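Week 2 - Comparing Grippers, or Why We Spend So Long on Fingers

OK, picking up where we stopped last time. I had just finished complaining about spec sheets, and a few of you asked the fair question: if the maker tells you the stroke and the force, what's left to test? Quite a lot, and most of this handout is about that. Bring it to the lab session along with your notes on contact types.

We have two grippers to compare this term. The first is the Clarnine, a parallel jaw with flat fingers. The second is the Cletura, also a parallel jaw, but with longer fingers that taper toward the tips. On paper they look close to identical, and if you only ever picked up one block in the middle of an open table you'd have a hard time choosing between them. So we don't do that! We pick out of a bin, because a bin has walls, and walls are where grippers get into trouble.
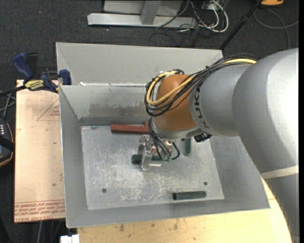

The question I want you to ask before every pick is "where do the fingers go?" A block lying in the open gives you plenty of ways in. A block lying flat against a wall gives you a lot fewer - one finger has to fit between the block and the metal, and if there's no gap, you either grab it across the ends, push it away from the wall first, or skip it and come back later. All of those are allowed in this lab, but write down which one you used. I've read reports where the pick rate looked wonderful and I had no idea that the team had been nudging blocks around for half an hour to get there.

Now, the arm. People forget about the arm when they compare grippers, and I did too when I started. The fingers may fit fine while the wrist is about to rub on the side of the bin, and then there are the cables, which take up more room than you'd guess and change shape every time the wrist turns. When you plan a pick near a wall, think about the whole stack from the fingertips up to the last joint. The Tanance planner we use has a box model of the wrist, but the cables aren't in it. You have to watch those yourself, with a hand near the stop button.

What to record for each try:

- which gripper, and which block you went for
- open floor, near a wall, or touching another block
- direct pick or push first
- result: held, slipped, missed, or stopped by you

"Held" means the block is still in the fingers when the arm reaches the drop pose. If it twists in the grip but stays put, it's held, and you add a note. Please don't make up a new category in the middle of a run (last year one team had "sort of held" and I never did work out what to do with it).

For a sense of what the numbers look like, when I ran the Clarnine myself in November I got 67 percent held over the full set. That sounded poor until I split it up by position and saw that nearly all the trouble was along the walls. One overall number hides that completely. So report by position first, then give the total if you like.

Do at least 10 tries at each position before you say anything about which gripper is better. Keep the speed and the closing force the same for both, even if you're sure one of them could take more. We'll play with force next week, and it's a lot of fun, but mixing it in now makes the results useless to the other teams.

Reading for next time is the Haverford notes on suction, first half only. Come with an opinion on whether a suction cup would've done better on the blocks by the wall.

Questions about this handout: ask in lab or use the course mailbox | Course notes, for class use only | Back to top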